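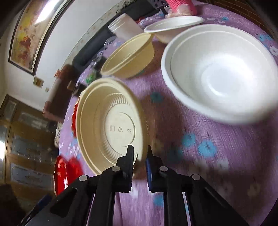

I'd gone round to talk to Thaddäus Wieser about soup, and we ended up spending the whole afternoon on bowls. He runs the monthly suppers at Jurkby, started them in September with 40 people, and he has opinions (so many opinions!) about what you put food in.

"I never throw a takeaway bowl out," he told me, before I'd even got my coat off. "Wash it, keep it, it'll do for olives." The beige plastic ones are his workhorses, and he's just as fond of plain white ones, the bigger the better. Paper cups he puts up with.

Then there's the red glass, with its scalloped edges and gold rims. I said I'd be too scared to use it. "What's it for, then?" he said. "Looking at? Put biscuits in it!" He likes it on the lavender cloth with the little flowers, and I must say I went home wanting that cloth.
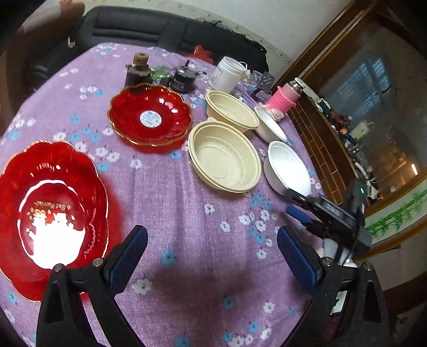 Peñalver thinks the red dishes should stay in the cupboard until Christmas, and said so more than once while the kettle boiled. Thaddäus just laughed. They've been having this argument for years.

I asked what he'd buy if money were no object. "More white bowls," he said. "And a bigger table."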